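FOR IMMEDIATE RELEASE

24/08/2024

Inurham Public Library to Reopen Orkow Street Branch With Longer Hours and a Restored Reading Room

INURHAM – The Inurham Public Library will reopen its Orkow Street branch next month after a renovation that replaced the roof, opened up the ground floor and returned the second-floor reading room to public use. The branch will be open six days a week, including two evenings, and will again hold the town's local history collection, which has been kept in storage during the work.

The Orkow Street building has served as a library for most of its life. Before that it was a grain merchant's office, and the stone over the side door still carries the date 1789. The door itself had been sealed for decades. It has been reopened as a step-free entrance, with a ramp from the parking lot and a push-plate opener at a height that can be reached from a wheelchair.

Work began in April of last year. The library had planned only to repair the roof, which leaked over the children's shelves in every heavy rain. When the contractor, Cakilen Building, took down the old ceiling, it found that two of the main beams had rotted at the wall ends. The library board voted to close the whole building and carry out the repairs that had been put off in earlier budgets. Those included new wiring, new windows on the north side and a heating system that can be controlled floor by floor.

The reading room is the largest change for visitors. It had been divided into offices and a staff break room, and the partitions hid most of the tall windows facing the street. The partitions are gone. The room now has 27 seats at long tables, each with a lamp and an outlet, and the original floorboards have been sanded and sealed. Talking is allowed on the ground floor. The reading room will be kept quiet.

Staff offices have moved to the rear of the building, next to the book return. Returned items will now be checked in and sorted in the same room and no longer need to be carried upstairs.

The children's area has moved from the back of the ground floor to the front, where there is more daylight. Shelves there are low enough for a five-year-old to reach the top row. Story time will be held on the carpeted steps beside the window, and strollers can be left in the side hall. A family restroom with a changing table has been added nearby.

The branch will also have two meeting rooms, one for eight people and one for 23. Both can be booked free of charge by residents and nonprofit groups. Businesses may book them for a fee, which will be listed on the library's website before opening day. Groups that met at the branch before the closure have been offered their old time slots first. Any slots left over will be open to everyone from the first day of operation.

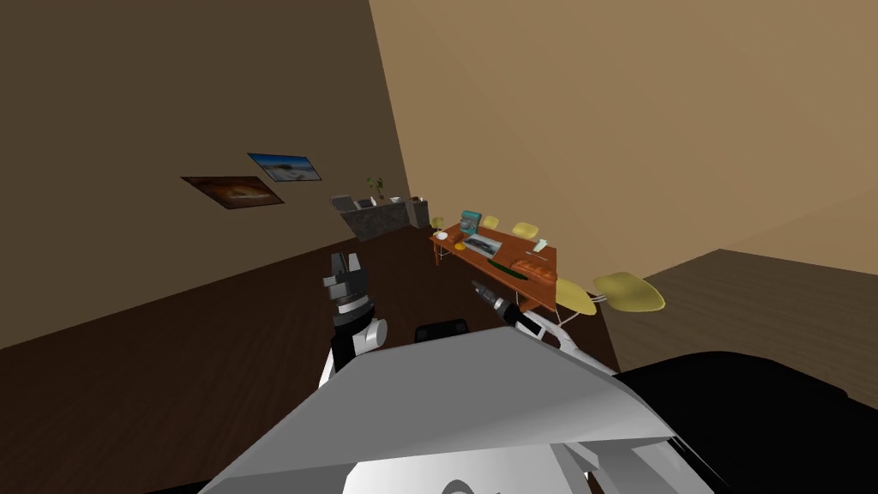
Page 2 of 3

The local history collection includes town maps, school yearbooks, church records on microfilm and bound copies of the weekly newspaper. During the closure, library staff checked every box against the old card index. They repaired or rehoused 300 items, most of them maps and photographs that had been stored flat under too much weight. Items in poor condition can be viewed by appointment. The rest can be requested at the second-floor desk during any open hour and used in the reading room.

The collection was held during the renovation at a climate-controlled storage unit in the county seat. It will be moved back before the branch opens, and requests for local history material will not be taken until then. Readers who placed requests before the closure do not need to place them again. Staff will contact them by phone or email when the material is ready.

Hours have been extended after a survey of cardholders last winter. The most common request was for evening opening, followed by a longer Saturday. The new schedule is as follows:

Monday and Wednesday: 10 a.m. to 8 p.m.
Tuesday, Thursday and Friday: 10 a.m. to 6 p.m.
Saturday: 9 a.m. to 5 p.m.
Sunday: Closed

Evening hours will be reviewed after the first year. The library expects to keep them if use is steady, and will publish the visitor figures with its annual report.

The temporary branch on La Street will close when Orkow Street opens. Its last day of service will be announced on the library's website and on a sign at the door. Books borrowed from La Street can be returned to Orkow Street or to the outdoor drop box at the town hall. The La Street drop box will be removed, and residents are asked not to leave books on the step after the closing date. Holds waiting at La Street will be moved automatically, and the pickup period will be extended by one week for anyone affected.

No late fees will be charged during the changeover. The library ended late fees on children's books four years ago and will end them on all other books when the Orkow Street branch opens. Charges for lost or badly damaged items will stay in place. Cardholders who owe old late fees will have them cleared and do not need to do anything. Cards that expired during the closure can be renewed at the desk with proof of address.

The renovation was paid for from the town's capital budget, a state grant for historic public buildings and donations. The Friends of the Inurham Library raised money through book sales and a summer concert series in the square. Names of donors who agreed to be listed will appear on a board inside the main entrance. The project finished within the revised budget that the library board approved after the damaged beams were found.

"The branch is back in the building people know, and more of that building is now open to them," the library board said in a statement. "We know the closure went on longer than we first said it would. We thank residents for using the temporary branch and for their patience with its short hours and small collection."

Some work will continue after opening. The rear garden will stay fenced until the paving is laid, and the bicycle racks will be placed in front of the building until they can be moved to their permanent spot by the side door. The elevator has passed inspection and will be in service from the first day. The clock on the street front is still being repaired off site.

Parking behind the building is free for library visitors for up to two hours. Two accessible spaces are next to the ramp. The bus stop on Orkow Street, which was moved to the corner during construction, will return to its place outside the main entrance once the sidewalk barriers have been taken down.

A public open house will be held on the first Saturday after opening, from 10 a.m. to 3 p.m. Staff will give short tours of the reading room and the local history storage area every half hour. Tours are free and no sign-up is needed, but each is limited by the size of the storage area and visitors may have to wait for the next one. There will be a used book sale in the larger meeting room, with paperbacks priced at one dollar. Library cards will be issued on the spot to residents who bring a photo ID and proof of address. Children under 13 need a parent or guardian to sign for a card.

About the Inurham Public Library

The Inurham Public Library lends books, audiobooks, films and museum passes to residents of Inurham and nearby towns. It runs the Orkow Street branch, a bookmobile and a home delivery service for residents who cannot travel. Membership is free to anyone who lives, works or attends school in the town.

Media contact

Inurham Public Library, Communications Office
Orkow Street, Inurham
Press visits to the building before opening day can be arranged through the office on weekdays between 9 a.m. and 4 p.m. Hard hats are no longer required, but closed shoes are required in the rear garden.

###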